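Ninety-Nine Kitchens

The night Clanside stopped being able to let go of things, I was eating cereal out of a measuring cup and feeling pretty good about my life.

I should explain that Clanside was mine. Well, mine and Adesuwa Babalola's, but she'd gone home at a sane hour and left me with the overnight run: 99 simulated kitchens, one arm, one job. Pick up the bottle, move it, put it down, let go. It had been doing that for two weeks without a hiccup, and in February we were supposed to load it onto the real arm over at Mekside, where there'd be real bottles and real people standing next to them.

So I'm crunching away, and I look up, and the counter says 59 kitchens done and zero bottles released. Zero! I figured the counter was busted. I restarted the counter. Still zero.

Then I did what I should've done first and opened a kitchen to look. The arm had the bottle. It had carried it right where it was supposed to go, lowered it nice and gently – and just stayed there. Squeezing. The log said "grip nominal" over and over, all the way down the page, like a kid telling you he's fine through a locked bathroom door.

I called Adesuwa. She picked up on the second try.

"Is it on the real arm?" she said.

"No."

"Is the real arm plugged in?"

I had to think about that, and I didn't like that I had to think about it. I ran down the hall in my socks and pulled the plug myself. The thing hadn't moved an inch, but my hands were shaking anyway. If you've ever shaken hands with somebody who squeezes too hard, okay, now picture he never gets tired.

By the time I got back she'd logged in from her couch, and she told me to quit guessing and start one kitchen over with her. We picked one with a microwave on the counter and the big blue bottle with the black cap, and we went a step at a time. I'd tap a key, we'd look at the force reading, I'd tap again. 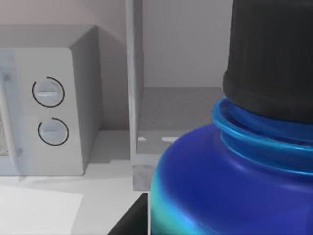
What Adesuwa Found

It was a minus sign. I'd cleaned up the grip code that afternoon (cleaned up!) and flipped one, so every time Clanside wanted to open its fingers a little, it closed them a little instead. And the force limit that should've caught it? I'd turned that off for a test and forgotten to turn it back on.

"So that's two things," she said.

"Two things," I said.

She didn't yell. I kind of wish she had. She fixed the sign, and I put the limit back, and then she made me write both of them up while she stayed on the line, almost asleep, saying "and then what?" every time I stopped typing.

The arm at Mekside stayed unplugged until she'd checked it herself. I finished the cereal. It was mush by then.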